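Home | News | Events | Makers | Contact

I spent my evening teaching a robot about fruit

2018-07-29 | By the Fotley news desk

So I finally got to try the remote teaching setup at Niline, the little robotics shop in Fotley, and I had a great time (and was pretty bad at it!). The idea is simple enough. You hold a controller, you move your hand, and a white arm on the computer screen moves along with you. Everything you do gets saved, and later the software studies your moves and tries to come up with its own.

My job was the mango task. One mango, one white bowl, a wooden table, and you steer the two black fingers down to the fruit. Easy, right? I gave it 5 tries and got 2 good ones. You keep wanting to rush the last bit, and the folks there kept telling me to slow down and line up first.

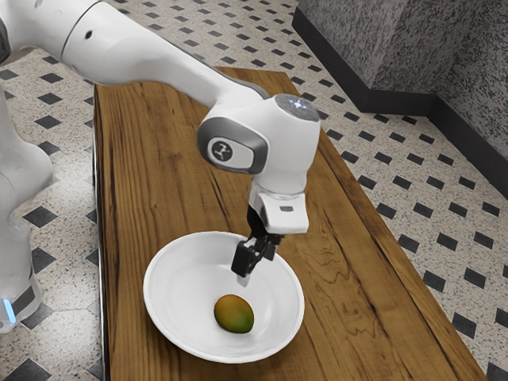 What the arm gets to see

The part I liked best was switching views. From the side you get most of the arm and can judge how high you are. Then you flip to the close view and it's nearly all bowl, with the green and orange top of the mango poking up at the bottom. I got lost in there more than once, so I'd go back to the wide view, fix my height and try again. 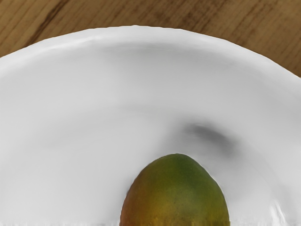

Vol. 3, No. 28

Niline calls the project Plaltent, and they want lots of different people to have a go, clumsy ones included. Lefties are very welcome, I was told, and so are kids if a grown-up comes along. A session takes some 28 minutes with the practice round, and you don't need to know a thing about computers.

They're running it again next week in the front room, and there's a new task planned with cups. I've already put my name down. If you go, wear sleeves you can push up, and ask for the taller stool!

3 comments | 28 shares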